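ホーム > 工房ノート > 木工・塗装 > 乾性油
前の記事 | 次の記事 | 一覧に戻る
最終更新：12月

亜麻仁油の硬化試験　記録その4

土曜、午前9時開始。室温は前回とほぼ同じ、湿度はやや低い。暖房は前夜から入れたまま。

目的は前回の続きで、Grornulwoodの天板に使う仕上げ油を決めること。候補は生の亜麻仁油、煮亜麻仁油（ドライヤー入り）、Pindicoの既調合オイルの三つ。桐油は前回、白化が出たため外した。白化の原因は塗布量の過多と見ているが、確認はしていない。

試験片はナラの柾目、厚みは揃えてある。下地は番手を変えて研磨し、最終は#240で止めた。#400まで上げた片は前回、吸い込みが浅く、拭き取り後の色が薄かった。見た目は悪くないが、水滴試験での輪染みが早い。天板用途では#240を基準とする。

研磨後の粉はエアで飛ばし、そのあと固く絞った布で一度拭いた。毛羽が立つので、乾いてから使い古しの#240で軽く撫でる。この工程を省いた片を一枚だけ残してある（裏に「省」と鉛筆書き）。手触りの差は一回目の塗布後にはっきり出た。二回目以降で埋まるかどうかは次回見る。

塗布は各片とも同じ手順。布で塗り広げ、15分置いて余剰を拭き取る。計量は塗布前後の布の重さの差ではなく、試験片そのものの重さで行う。布で量るとトレイに垂れた分が混入し、値が安定しない。Iraklisの指摘で前回から変更した。
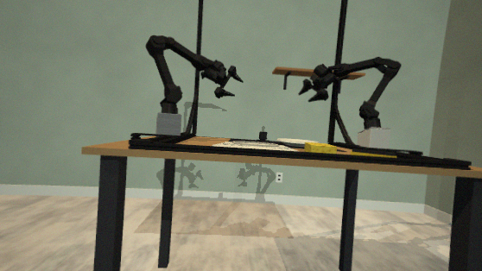 重量の推移について。生の亜麻仁油は塗布翌日から重量が増え続ける。酸素を取り込むためで、増加が止まる時点を硬化の目安とした。煮亜麻仁油は立ち上がりが早く、頭打ちも早い。Pindicoのものは最初にいったん減り、その後増える。溶剤分が抜けてから酸化が始まると読めば筋は通る。成分表には溶剤の記載があるが、比率は書かれていない。

指触乾燥は三種とも判定しづらい。表面が乾いていても、爪を立てると生の亜麻仁油の片は14日目でまだ跡が残った。煮亜麻仁油の片は同じ日に跡なし。Pindicoは木口側にだけ跡が残った。木口は吸い込みが深く、内部の硬化が遅れていると思われる。木口の塗布量を減らすか、先に木口だけ塗って間を空けるか、どちらかを試す。

水滴試験。スポイトで一滴、50分放置して拭き取り。
・生：輪染みあり。翌朝も残る。
・煮：薄い輪。翌朝には目視で判別できず。
・Pindico：輪なし。ただし艶がわずかに引けた。

熱湯を入れたカップの試験は今回見送り。硬化が途中の片に行っても比較にならない。Parveenは途中経過でもデータを取るべきという意見。もっともだが試験片の数が足りない。ナラの端材をもう一枚挽いてから再検討する。

表面研磨。塗り重ねの間に耐水ペーパー#2000で水研ぎする案をParveenが出した。油が残った状態で水を入れると白く濁るおそれがあり、代わりに同じ番手を油研ぎで使った。結果、艶は揃うが手間に見合うほどの差はない。導管の大きいナラでは、研ぎ汁が導管に詰まって灰色に見える箇所が出た。ウォルナットなら目立たないはずだが、今回の案件はナラなので採用しない。

色について。生の亜麻仁油は塗布直後の濡れ色が最も浅く、日が経つにつれて黄味が増す。煮亜麻仁油は最初から黄味が強い。窓際に置いた片と引き出しに入れた片を比べると、引き出し側のほうが黄変が進んでいた。亜麻仁油は暗所で黄変が進むという話と一致する。納品後に布を掛けて保管されると色が変わるので、Chowdaryの担当者には事前に伝えること。

布の処理。使用済みの布は水を張った蓋付き缶に入れ、当日中に屋外へ出す。丸めたまま作業台に置かない。前回、拭き取り布が一枚、端材箱の上に残っていた。触ると温かかった。名指しはしないが、今後は缶の蓋に枚数を書く。使い始めに出した枚数と合わなければ帰らない。

保管中の油。Tosiaの一斗缶は開封済みで、表面に薄い膜が張っている。膜を破って使うと破片が塗面に残るため、茶こしで濾してから小瓶に移した。小瓶にはガラス玉を入れて液面を口元まで上げ、空気の量を減らす。玉は使用後に洗うのが面倒で、次は小さい瓶に分けるほうがよい。

暫定の判断。納期を優先するなら煮亜麻仁油、三回塗り。塗り間隔は重量の増加が落ち着くまで待つ。生の亜麻仁油は仕上がりの色が好ましいが、爪跡が消えるまでの日数が読めない。Pindicoは耐水性で勝るものの、艶引けの原因がわからないうちは天板に使わない。脚部と幕板なら可。

次回
・木口の先塗りを二片で試す
・「省」の片に二回目を塗布し、手触りを比較
・艶引けの再現。水温を変える
・はかりの校正。50 gの分銅がIraklisの引き出しにある

追記（16時）：窓際の片が一枚倒れて塗面に埃が付いた。重量の記録からは除外。立て掛けをやめ、釘三点の台に寝かせる。

コメント 2　シェア 0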